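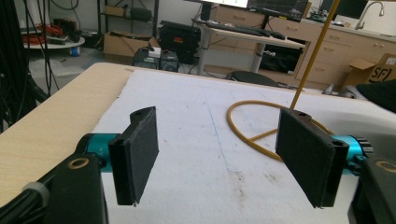 Padded gripper fingers over a covered work table.

Budgeting for the bench: what a small shop should price before it orders a robot

When Recep Duman took over equipment planning at Pliltgate, a contract packing and finishing business with a hat and soft goods line, he inherited a quote for one robot arm and a note saying the arm was the expensive part. He kept the note. By the end of the first budget round the arm had slipped to less than half of the total, and he had started a second spreadsheet for everything else.

Soft goods are awkward to handle. A carton has corners and a known weight, and a hat has neither a fixed shape nor a surface that likes being pinched. Shops that finish hats, gloves or bags have put off automation for years on those grounds, and many of them are now being told the wait is over. Duman's view is that the equipment is good enough to plan for and still not good enough to buy without a trial.

His plan splits the money into 3 parts. The first is the trial bench, where people work through the handling tasks with hand-held grippers and the motions are recorded. The second is the arm and its base. The third is labour, which covers the hours spent showing the task, sorting the recordings and checking results. Most quotes he was sent covered the second part in detail and left the others to the buyer.

The trial bench is the cheapest of the lot and the one he would tell other shops to start with. A pair of hand-held grippers, a solid table, a light-coloured board to work on and a decent computer will get a shop under way. He priced two suppliers, Kang and Rondono. Kang offered a complete kit with software and a yearly fee. Rondono sold the grippers on their own and charged for support by the hour. Over one year Kang was cheaper on his figures. Over 5 years it was not, and he went with Rondono.

Finger pads deserve their own line in the budget. They wear, they pick up dirt and lint, and a worn pad changes how a brim or a crown sits in the grip. Duman ordered 13 spare sets with the first shipment and had them keyed to the part number so the stores clerk could reorder without asking him. He also asked each supplier for the lead time on pads in writing. One of them took longer to answer that question than to prepare the full quote.
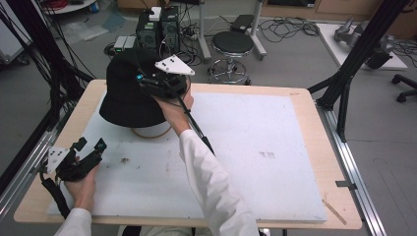 Labour was the number he got most wrong. He had allowed for 200 recorded runs of each handling task and assumed a new operator would get through them in a couple of shifts. Operators slow down when they are asked to do the same small movement over and over, and their hands get tired from holding the tools. He now budgets for short sessions with two people trading off, and he counts the time spent resetting the work between runs, which had been missing from his first version altogether.

Floor space came next. The bench needs room on every side for people to walk, and the computers need a home where a cart won't hit them. Cables need a route. Duman's electrician quoted for overhead drops after looking at the proposed spot, and the price was fair, but it was not in the plan and had to come out of the contingency. He suggests getting an electrician to look at the floor before the purchase order goes in.

Then there is the matter of what to buy second. An arm that comes in the same order as the bench will sit idle while the handling work is being sorted out, with its warranty running. Pliltgate's order was staged, with the arm priced at the start and held until the trial was reviewed. Rondono agreed to hold its price on the grippers as well. The review is set for September, and the arm will be released only if the recorded tasks are consistent enough to build on.

For software, the company chose Netivitz, a package that stores the recordings and lets a supervisor tag the bad ones. It is licensed by the seat. Duman bought one seat and regretted it within weeks, as the operators could not review their own work without borrowing his login. A second seat has been added to next year's budget, along with more storage. Recordings from several cameras take up far more disk than the sales material led him to expect, and backing them up overnight ties up the office network.

His contingency was set at the level the company uses for ordinary machinery, and it was nearly gone before the trial was properly running. He would double it for a first project of this kind. He would also put a name beside every line in the spreadsheet, as items with no owner were the ones that came in late.

Shops asking for his spreadsheet can have it, with the prices taken out. The tab they should open first is the one marked "Not in quote", and it is still getting longer.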